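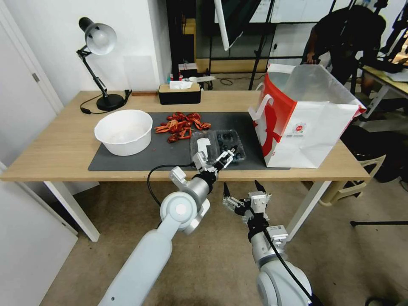 How to Run a Two-Arm Table Clearing Demo at Your Open Day

By Meinir Trevor, January 30, 2022

If you have ever stood beside a robot on an open day with a dozen people looking over your shoulder, you'll know the feeling I mean. The thing behaved beautifully all week, and now a grandmother in a good coat would like to see it pick something up, please, and you are suddenly very interested in the position of a cable. I've been there more often than I'd like, and our February open house at Viltby is coming up fast, so I promised the newer people I would finally write down how we do the table clearing demo from start to finish.

We chose clearing up after a snack because everyone who walks in has done it themselves. They don't need a poster to tell them what a good result looks like. They see leftovers, a bowl, a bag and some packaging, and they start rooting for the arms right away (or telling them what to do, which is half the fun!).

Allow yourself a quiet morning for the setup the first time. After that it goes quicker.

What you'll need

Two arms with grippers, already checked and running
A table that doesn't wobble
A dark desk mat
A wide plastic bowl, larger than you think you need
A big shopping bag that will stand up with its top open
A desk lamp and a box of tissues
Crayfish, or some other messy leftovers with odd shapes
Blueberries in a clear plastic clamshell
A few small packages
Gloves, wipes and a trash can for the people, kept away from the table

Step 1. Place the table and the mat

Put the table where both arms can get to the middle of it without stretching. I like to move each arm slowly by hand controls to the farthest spot I expect it to visit, left and right, and then pull the table in a little if either one looks strained. An arm at the end of its reach tends to get fussy about angles, and you'd much prefer to find that out before the doors open.

Then lay the mat. A dark one is kind to everybody. Red shells and pale packaging show up well against it, and it gives things a bit of grip, so a container is less likely to slide off when a fingertip bumps it. Smooth it flat, and press down any corner that wants to curl.

Step 2. Put out the bowl and the bag

The bowl goes on the left and the bag goes on the right, with the food between them. You can swap them if your room calls for it, but please pick one arrangement and keep it all day. Florêncio Rocha once turned our table around over lunch to give the visitors a nicer view, and we spent the first part of the afternoon wondering why everything felt backward. He has been forgiven, mostly.

Open the bag all the way and give the sides a good shake so it stands up by itself. Check where the handles fall. A loose handle loves to catch on a finger, and once it does, the whole bag goes for a ride. If yours is a tall one, set it back far enough that an arm can swing past it.

Step 3. Add the everyday things

Set the lamp at the back left corner and the tissue box at the back, toward the middle. Neither one is part of the job, and that's exactly why I want them there. A real table has things on it that should be left alone, and visitors enjoy seeing the arms work around them. Turn the lamp so that it doesn't shine straight into anybody's eyes, and keep its cord on the far side of the mat.

Step 4. Put down the leftovers

Now for the messy part. Tip the crayfish out in the middle of the mat and let them land as they like. It's tempting to line them up neatly, and I've watched several people do it without noticing, but a tidy row looks staged and it makes the job strangely dull to watch. Claws and legs pointing every which way are much better.

If you're using real seafood, buy it the same day and keep the spare portion in a cooler until you need it. Ask visitors about shellfish allergies before they come close, and don't let anyone touch the mat without gloves. We also put a small sign up saying that the food is for the robot only. Last year a very polite boy asked if he could have the blueberries, and I felt terrible saying no, so this time there will be a separate bowl of fruit by the coffee.

Step 5. Start with a small package

Begin the show with one light package that both arms can hold together. I know the crayfish are what people came over to see, but a package makes a gentler opening. It lets you talk a little about how the two arms share a job, and it lets your operator settle their nerves.

Bring the package to the front edge of the table, where the people watching have a clear view. Close one gripper first, gently, and then bring in the second. Clear plastic is slippery and it crinkles, so use the softest grip setting that still holds. If the package starts to twist, stop both arms, open one, and begin again. Take your time over this. I have never heard a visitor complain that it was too slow, and plenty of them hold their breath, which is lovely to see.

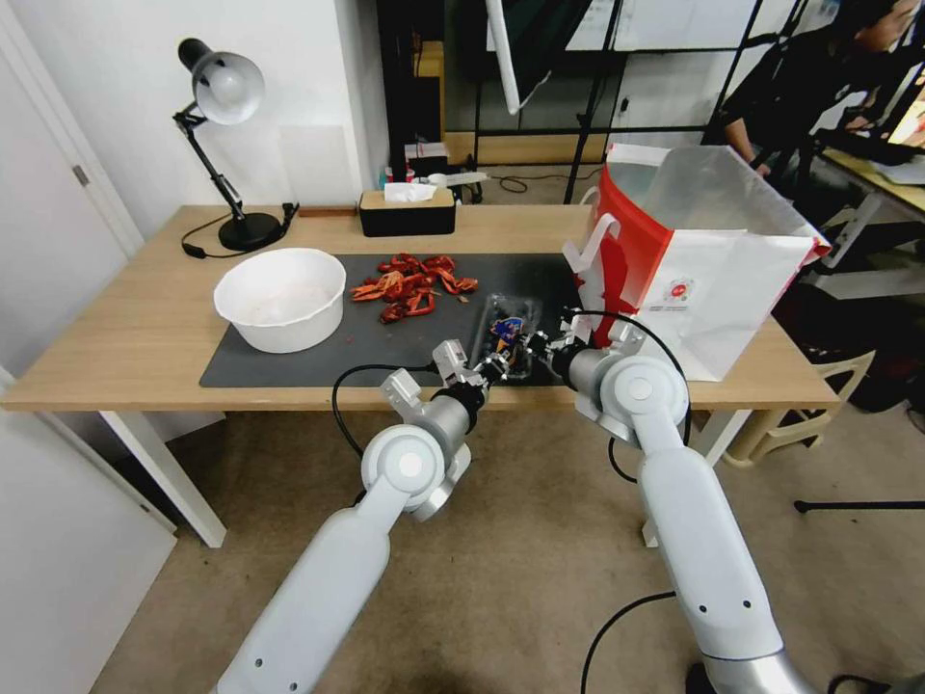

Step 6. Move on to the crayfish

Work from the outside of the pile toward the middle. A piece lying by itself is the friendliest target, and you'll want an easy success or two before you go in among the claws. Come down from above, close on the thickest part, lift straight up, and only then travel over to the bowl. If you go sideways too early, the legs drag everything else along.

Let the fingertips open low over the bowl. Dropping from high up makes a wonderful clatter – the children will beg you for it – but pieces bounce, and then somebody has to crawl under the table.

You will drop some. Please don't apologize for it or rush to grab the thing yourself. Pause the arms, tell people what went wrong if you know, and try again. Nathalie Declercq is the best of us at this. She asks the group what they would try next, and the guesses are often quite sensible.

Step 7. Bring in the blueberries

Put the clamshell toward the front of the mat, just to the right of the shells. Leave it open if you want people to see what's in it, and decide beforehand whether closing the lid is part of your demo. It's a harder job than it looks. Both halves are thin and light, and if you push on the lid without steadying the bottom, the whole container scoots away from you.

Before you touch it, bring both arms back to the front of the table with the grippers open and let them rest. I call this the breather. It gives the operator a chance to look the table over, and it gives you a natural place for questions. The ones we hear most are how hard the fingers can squeeze, whether a person is driving, and whether it could do the dishes next. Answer simply. If you don't know, say you'll find out, and take down an email address.
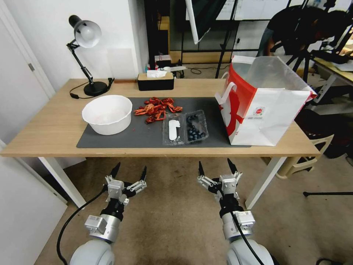 Step 8. Reset between groups

Stop the arms and wait for the operator to say out loud that it's safe before anyone reaches over the table. We do this every single time, even when there's a line out the door.

Empty the bowl, wipe the mat from back to front, and wipe the fingertips too. Crayfish juice dries into a sticky film, and a sticky finger won't let go of a light package. Put the bowl and the bag back in their places. I mark the corners with little bits of tape on the mat, and Ans Meijer keeps a printed photo of the layout clipped by the operator's seat, so whichever of us is on duty can set it up the same way.

If it goes wrong

The arm stops halfway. Look at the cable first. On our setup it has usually looped around something as the wrist turned.

The bag falls over. Put something flat and heavy in the bottom, and move the whole bag a little farther onto the table.

The gripper closes on air. Lift, shift slightly, and come down again. Trying the same spot three times in a row makes everyone sad.

A visitor leans in. Stop the arms first and be charming second.

Packing up

Throw the food out the same evening. I mean it. We left a bag in the workshop over a weekend once and the smell stayed for longer than I care to remember. Wash the bowl in hot soapy water, roll the mat up only when it's fully dry, and write down anything that acted strangely while you still remember it. Els Timmermans has the notebook and will want it back on her desk.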